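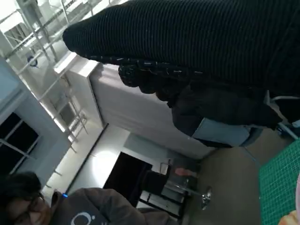 How many demonstrations do you need before a wrist camera policy stops getting worse at folding sweaters?

We're a small group repeating the Lirkotach folding study with our own arm. With 90 demonstrations the policy managed to grab a sleeve fairly often, but once we went up to 187 the success rate dropped. Same arm, same lighting, same table. Is there a number we should be aiming for, or did we do something wrong in between?

The number matters less than how much the demonstrations agree with each other. If the second batch was recorded by a different person, or by the same person after they got faster, you have two styles mixed together and the policy will try to average them. Train on each batch alone, test both, and only then put them together.

Print this page | E-mail this page

More answers (2)

Answer from Rosimeire Prado

I'd like to add to the one above, as I spent most of a February on exactly this and I would love to spare you some of it! We had the same dip (ours came a little later, closer to 200 demonstrations) and I was convinced for days that the network was too small. I made it bigger. It got worse, and slower too, so that was a lovely week.

What helped in the end was very dull. I sat down one Sunday with a pot of coffee and watched the wrist video from every single run, start to finish, and wrote down where the gripper was when it first closed on the cloth. In the early runs I had always come in from the cuff side. Later on I'd gotten comfortable and was grabbing wherever looked handy, sometimes mid-sleeve, sometimes by the hem. A person can cope with that just fine, but a policy that only sees what the wrist sees has very little to tell it which habit it's supposed to be following. I dropped the hem grabs, kept everything else, and retrained with the original settings. The curve went back to climbing.

Two more small things while I'm here. Please run your test more than once per starting pose. We do 5 tries from each, and before that we were fooling ourselves with lucky ones (and unlucky ones, to be fair). And if you're using the Genilwood recorder, check that the gripper signal and the video line up. Ours had drifted apart, and on soft things like knits you really feel it, because the fingers close a moment after the cloth has slid away.

Do write back with what you find, I'd be curious whether your dip is the same animal as mine.

Answer from judley_fan

just use the Tsuchiya augmentation, random crops fixed it for me. didn't test on sweaters though, only towels

Filed under: Robots & Automation > Imitation learning > Cloth and soft objects

Last updated: February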